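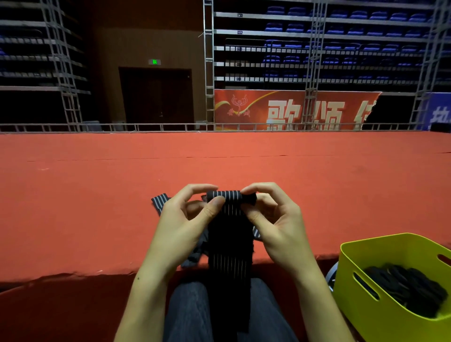
Rolling a striped elastic support strap by hand at the edge of a carpeted stage, with a bin of rolled straps alongside.

Lomham workshop builds a machine to roll straps

A group at the Carby shared workshop in Lomham is building a small bench machine that winds elastic straps into tight rolls, a job that stage and event crews do by hand at the end of a show.

The machine is called Ogura. It has a slotted spindle, a geared motor, a pair of guide rollers and a spring arm that presses on the roll as it grows. The operator feeds one end of a strap into the slot and presses a pedal. When the tail of the strap passes a light sensor, the motor stops and the spindle pulls back, leaving the roll on a tray.

Work began in February on a kitchen table. The first version used a cordless drill clamped in a vise with a bent fork in the chuck. It rolled straps quickly but pulled the elastic so tight that the rolls could not be pushed off the fork. The group moved the project to Carby when it needed a lathe.

Stretch has been the main problem since then. Plain webbing winds evenly with almost any amount of pull, but elastic stores the pull and squeezes the layers underneath. A roll that looks neat on the spindle can push its own center out a few minutes later. The builders tried a felt brake, then a weighted lever, and settled on driving the guide rollers with their own motor so that the strap arrives at the spindle nearly slack. The spring arm then does the packing.

Folds are the second problem. Straps come off a job in a heap, with the ends tangled and sections doubled over. A person rolling by hand feels a twist with the thumb and flattens it without looking. Ogura has no way to do that yet. A narrow entry gate catches most full twists and stops the motor, and the operator has to clear the strap and press the pedal again. A lengthwise fold will still go through the gate and end up in the roll.

In the latest bench test the machine was given 293 straps over several evenings. All but 9 came out as rolls that held together when dropped in a bin. Of the failures, most were put down to a loose set screw on the spindle, which has since been replaced with a pinned collar. The counter on the control board, which has never been reset, read 2842 cycles at the end of the test, including dry runs with no strap loaded.

Speed is less impressive. A practiced pair of hands is still faster on a short strap, mainly because loading the slot takes a few seconds each time. On long straps the machine comes out ahead. The group says the real gain is for wrists and thumbs at the end of a long day, when there may be several bins left to do.

The frame is aluminum extrusion left over from another project at the workshop, and the side plates were cut from a kitchen cutting board. The printed parts are the rollers, the tray and the sensor bracket. The rollers wore smooth within the first month and are now covered with slices of bicycle inner tube - a fix that has lasted longer than the builders expected. The motor controller and power supply were bought new from Gisano, a parts dealer on the edge of town, and make up most of the cost.

A guard is still to be made. At present the spindle is open on one side, and Carby will not allow the machine to be used outside the workshop until it is covered and fitted with a stop button that can be reached from either end. A clear hinged cover has been drawn but not cut.

After that the group plans to make 2 more machines from the same drawings, one with a wider slot for heavier straps. An arm that would pick straps out of a bin and load them has been discussed and set aside for now. The builders want the folding problem solved first.

Ogura can be seen running at Carby on Sunday from 1 p.m. to 4 p.m. Visitors may bring their own straps to try, up to the width of the slot, with any metal buckles taken off first. Drawings and a parts list are kept in a binder at the front desk.

Contact the newsroom | Copyright Lomham news pages, all rights reserved | Back to top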